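Raudsepp与Vasia签署协议，北部片区启动厨余垃圾单独收运

本报讯　环境服务企业Raudsepp与Vasia市政管理部门日前签署为期五年的服务协议，由Raudsepp承担该市北部片区厨余垃圾的单独收集、运输及厌氧处理工作。协议自九月起执行，首批覆盖3,347户居民以及片区内的餐饮单位、学校食堂和农贸市场。
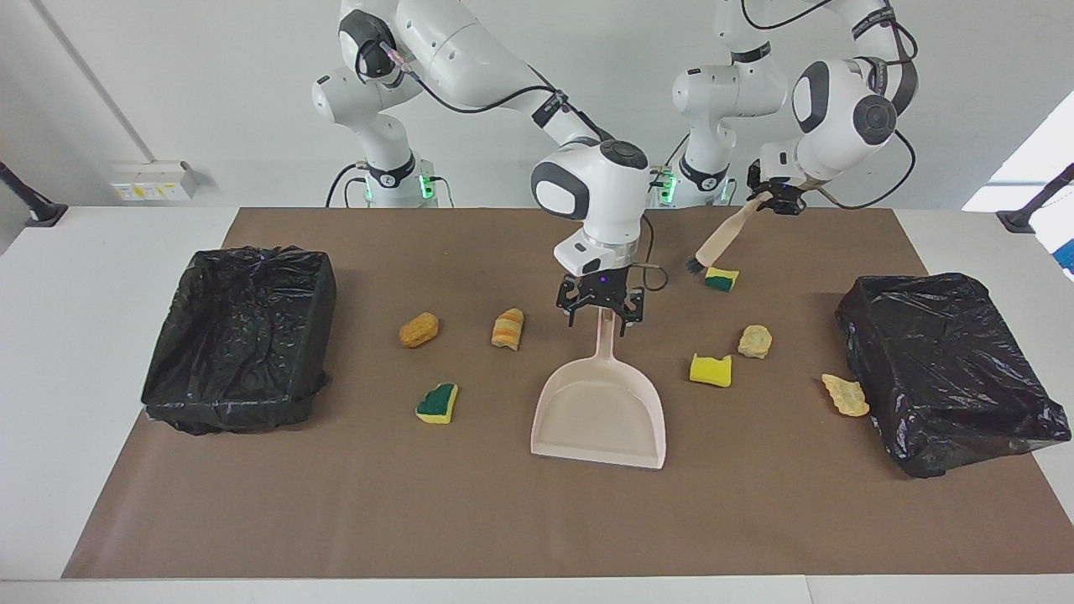 阅读时间：约4分钟

根据协议，Raudsepp将在北部片区设置266个厨余垃圾专用投放点，全部采用密闭式容器，并配备投放口冲洗装置。居民投放时段为每日早晚各两小时，餐饮单位实行上门收运，收运频次按产生量分档确定。收运车辆统一喷涂标识，不得与其他生活垃圾混装混运。

收运后的物料将送往Zornel处理中心。该中心原以园林废弃物堆肥为主，去年完成厌氧消化系统改造，现设计日处理能力为75吨。物料经破碎、除杂和制浆后进入消化罐，所产沼气优先供厂区发电和供热，余量并入当地管网；沼渣经脱水和高温腐熟后，用于城市绿地及周边林场的土壤改良。沼液处理达到纳管标准后排放，相关监测数据按季度向社会公布。

Raudsepp区域业务总监Raimonds Dzene在签约仪式上表示，公司此前在Vasia承担的是混合垃圾清运业务，此次合作将服务范围延伸至分类收运和末端处理。“北部片区住宅密度较高，餐饮单位集中，具备先行实施的条件。公司将严格履行协议约定的各项指标，接受主管部门和市民的监督。”

Vasia市政管理部门负责人Rūta Kļaviņa介绍，该市现行垃圾处理以填埋为主，厨余垃圾含水率高，既占用填埋库容，也增加渗滤液处理负担。实施单独收运后，填埋场北区的使用年限有望延长。她指出，协议对混入杂质的比例设有上限，连续超标的投放点将由收运单位和所在社区共同整改，整改情况纳入年度考核。

在配套措施方面，市政管理部门已编印分类投放手册，于七月起陆续发放至各户。手册列明厨余垃圾的范围，包括剩菜剩饭、果皮菜叶、过期糕点和茶叶渣等；大块骨头、贝壳、包装物及清洁用具不在收运之列。每户可凭手册内附的领取单，到所在社区服务站免费领取带盖沥水桶一只。 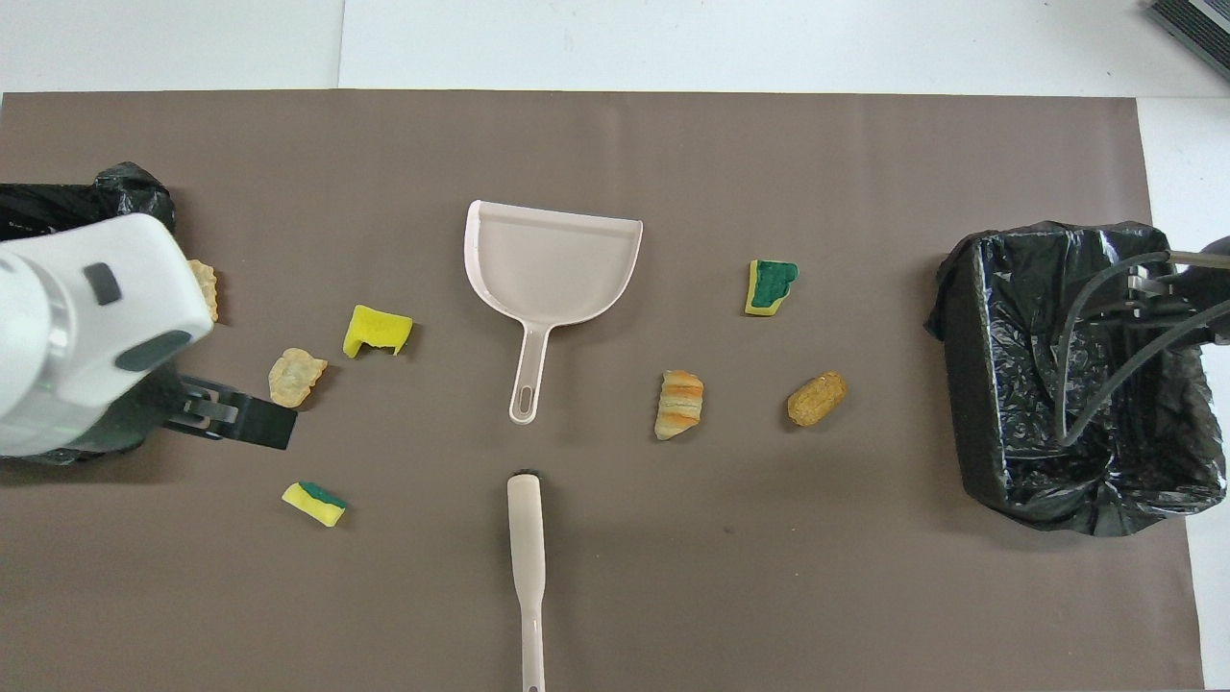 图：散落的零食碎片与黄色海绵碎块

投放点的满溢信息和车辆行驶轨迹由Ulalix平台统一管理。平台根据各点位的容量数据生成收运路线，调度人员可据此调整班次。平台运行负责人Manolis Xenos表示，系统已完成两轮联调，正式启用后将向市政管理部门开放查询端口，收运量、杂质率和延误记录均可按日调阅。

为保障收运工作有序开展，Raudsepp新聘并培训了14名分拣与督导人员，分别派驻Zornel处理中心和北部片区各社区服务站。培训内容包括物料识别、设备安全操作、突发泄漏处置及居民沟通规范，考核合格后方可上岗。

处理中心技术主管Shona Haldane说明，进厂物料须先行称重和抽样检测，杂质率超过协议上限的批次将单独堆放，经二次分拣后再进入制浆工序，所需费用由收运环节承担。中心同时设有除臭系统和负压卸料车间，卸料作业安排在上午六时至下午二时之间进行，以减少对周边居民的影响。

协议还就价格调整机制作出规定。居民部分不另行收费，相关支出由市级财政列支；餐饮单位按实际收运量计费，首年执行优惠费率。收费标准须经听证程序后方可调整。

据悉，北部片区运行满一年后，市政管理部门将委托独立机构开展评估，并依据评估结果研究向南部片区推广的时间安排。居民和餐饮单位如需查询投放点位置或预约上门收运，可前往所在社区服务站办理。

（责任编辑：Rūta Jõgi）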